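Where Things Live: A Small Study of Tidying a Shared Tabletop

Project report, second term
Fatima Fourie

How I got started

I should say right away that I am not a naturally tidy person, and anybody who has shared a kitchen with me will back that up. The idea for this project came to me in October, when I spent most of an evening hunting for a pair of scissors that had been under a tea towel the whole time. I started wondering why some objects always find their way home and others wander, and whether the shape and color of a thing has anything to do with it. My supervisor, Dr. Du Plessis, thought this was a nice small question for a one-term project (small was her word, and by December I no longer agreed with it!).

What I did

I asked 16 students from my residence, Wallia House, to put things away on a tabletop, over and over, in whatever way felt right to them. They got a mixed bunch of everyday things and no instructions except "leave it so you'd be happy to come back to it." Each person did this on several different visits, and I wrote down where every object ended up. That gave me 687 placements in my notebook, which I then typed up over a long and rather cold weekend with a great deal of tea.

I also handed out a short questionnaire about habits at home. Fewer people filled that in than I had hoped, so I only use it here to help explain what I saw, and I haven't drawn any figures from it.

What I found

Upright things stay upright. This was the clearest result by far. If an object could stand on a narrow side next to others like it, people stood it that way and lined it up, almost like books on a shelf, even when laying it flat would have been quicker. Several people went back and nudged the row straight before they left, and one spent so long on it that I had to ask her gently to move on to the rest.

Knives get a place of their own. I had expected the knife block to be pushed to the back and forgotten, and it did usually go toward the back, but people were careful about it. They turned it so the handles were easy to reach, and they kept the space near the handles free. When I asked why, most of them said something about their mothers.

Anything with a knob gets treated as a front. I loved this one. Give people a box with a knob on it and they will turn the knob to face themselves, every time, and then they start arranging everything else to keep that side clear. In 200 of the placements I noted that an object had been moved a second time, and very often the reason given was that it was "in the way of the drawer."

Trays were the real surprise. I thought they would fill up first, being the obvious place to put loose things, but plenty of people seemed to see a tray as something to keep nice. They would set a single object on it and leave the rest of the surface bare.

What I would do differently

I would start earlier, for one thing. I would also use a bigger table, because the last few objects tended to go wherever there was room and I don't think those placements tell us much. Color needs a proper look too. I have a feeling that bright red pulled people's hands toward it, but I changed color and shape at the same time, so I can't separate the two, and Dr. Du Plessis has kindly written "yes, exactly" in the margin of my draft next to that sentence.

My full table of placements is in the appendix, along with the questionnaire and the layout I used for the practice round.
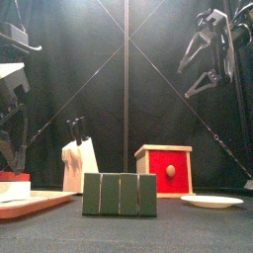
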